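Zohreh Soltani folds on the bed, and she won't hear a word about it

I'd been told to turn up at Zohreh Soltani's place on a Wednesday with a bag of my own clean washing, unsorted. So I did, feeling a bit of a goose on the tram with a pillowcase full of tracksuit pants on my knee. She met me at the door, took the bag off me, had a look inside and laughed.

"Good," she said. "I was worried you'd fold it first. People do, you know. They tidy up before the cleaner comes."

Zohreh runs Idholm, her little home organising business, pretty much single-handed. She's been at it for 18 years, and before that she did linen at the Thibodeau, a guest house up the coast, where she reckons she learnt everything worth knowing and a fair few things she's had to unlearn.

"Hotel folding is for shelves that are all the same," she told me over tea (very strong, in glasses, with a plate of dates I ate far too many of). "Your shelves at home are mad. Mine are too. You fold for the shelf you've got."

We talked about her newsletter for a while, which now goes out to 2,223 people and which she still writes at the kitchen bench after dinner. The one about fitted sheets got her the most mail she's ever had, some of it quite cross! I asked whether she'd ever been tempted by the gadgets, the plastic flip boards and so on.

"I bought two. One's under the couch. I couldn't tell you where the other one went."

Why the bed?

This was the thing I most wanted to ask, as I've always been a kitchen table person myself. Zohreh is firm on it. Everything comes off the line or out of the dryer and goes straight on the bed, in a heap, and there it stays until it's dealt with.

"Because you want to sleep," she said. "The table, you can eat around. I've seen families eat around a pile for a week. But at ten o'clock at night you can't get into bed with the jeans."

She likes a cheerful sheet underneath as well. Plain white makes her feel she's back at work, she says, so give her flowers any day.

And she starts with the denim, always. It's the heaviest, it takes up the most room, and once it's out of the way the rest of the pile looks like something you could manage. Pull the legs straight, find the seams, give it one good shake. She doesn't iron it and thinks less of people who do (I kept quiet at this point).
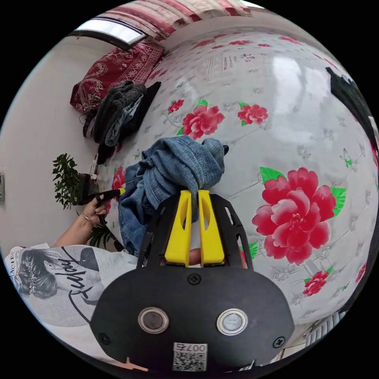

What goes in the drawer

Her own chest of drawers is an old Adier with a sticky bottom drawer, and the denim lives in there, rolled. Tops are stood on their ends, and socks get no folding whatsoever. "Life is short. Throw them in."

I asked what she'd say to someone who hasn't seen the floor of their bedroom since April.

"One armful," she said. "Pick up one armful, put it on the bed, put the kettle on. Then go back and do the jeans."

My tracksuit pants went home in the same pillowcase, by the way, in colour order.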